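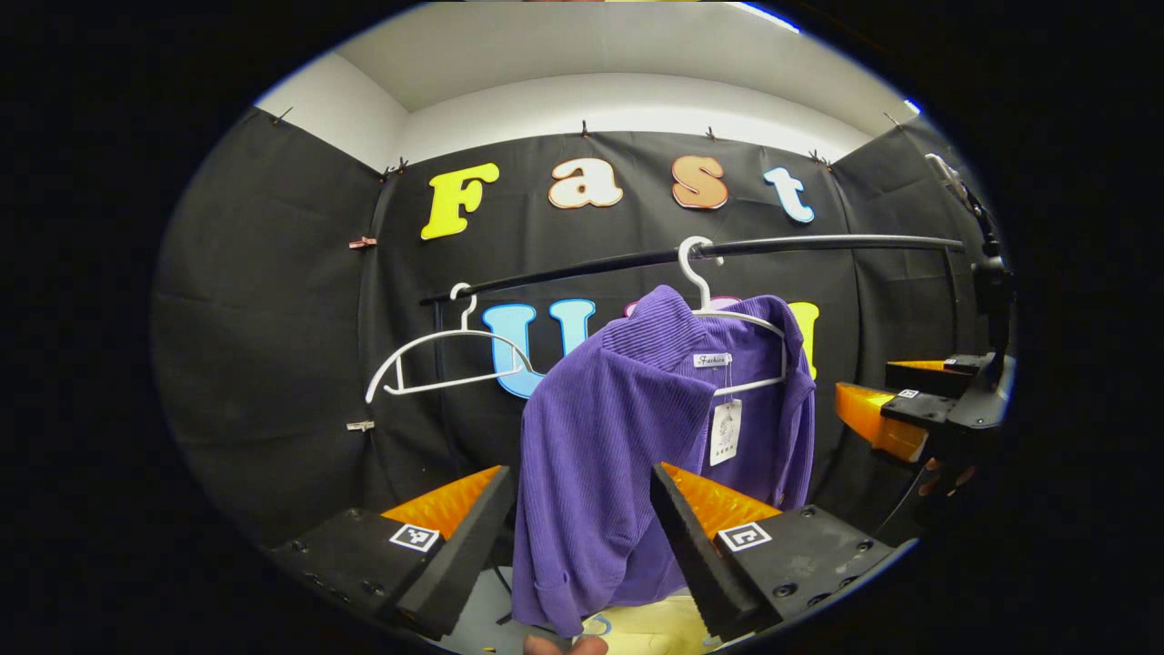 Progress report to Dalisay, 12th October
From: Blandine Boyer, Lekley clothing room
Re: hanging area and first sorting round

Short one this time, sorry, we open again shortly and the desk is a mess.

Hanging corner is up. Black fabric on the backdrop, clips along the top edge, black rail across. White plastic hangers throughout — the wire ones left marks on shoulders so they went to scrap. Shirts go on with the collar folded down. Where a donated shirt still has its paper price tag on the string we leave it on til Wilma has logged it, then it comes off. The purple corduroy is one of those.

Spent so far: 3,022 of the grant. Rail, fabric, hangers, steamer, the shelving in the back. Receipts are with Teodoro Soriano, he will scan them when the scanner is fixed. 800 still set aside for winter coats, not touched.

Sorting: 17 sacks from Desbridge done. Mostly shirts and knitwear, hardly any trousers. Two sacks were damp at the bottom and had to be washed before anything else, which cost us most of a morning. Gerardo is asking Desbridge to tie them properly.

Letters on the backdrop, "Fast" on the top row and "UMI" bigger underneath, are staying up. Bright colors against the black, easy to spot. Empty hangers stay on the rail so whoever is on can just grab one.
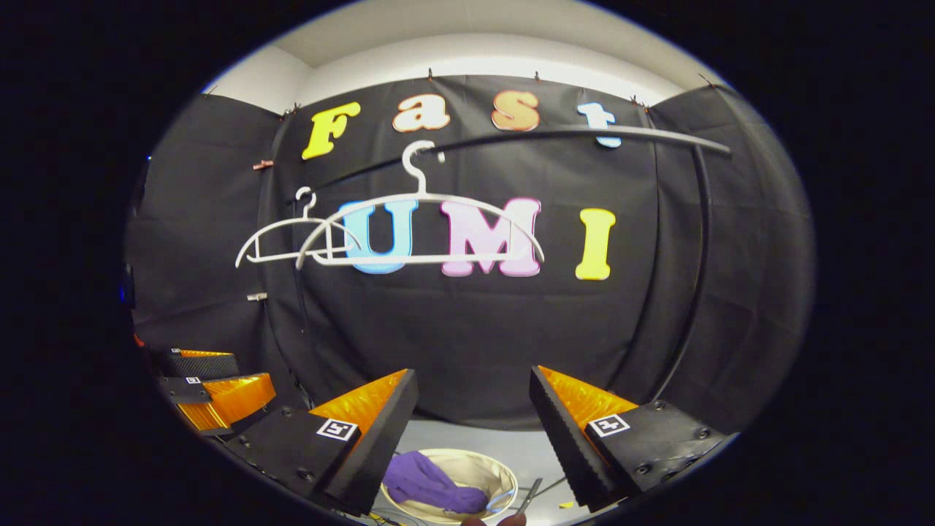 Will the rail be enough for the winter coats?
Not on its own. Coats are bulky and we want a second, heavier rail, paid from the 800. Vinh Kiều has a quote comming from Drasholm.

Next report in December, with the coat numbers and the reciepts.

Blandine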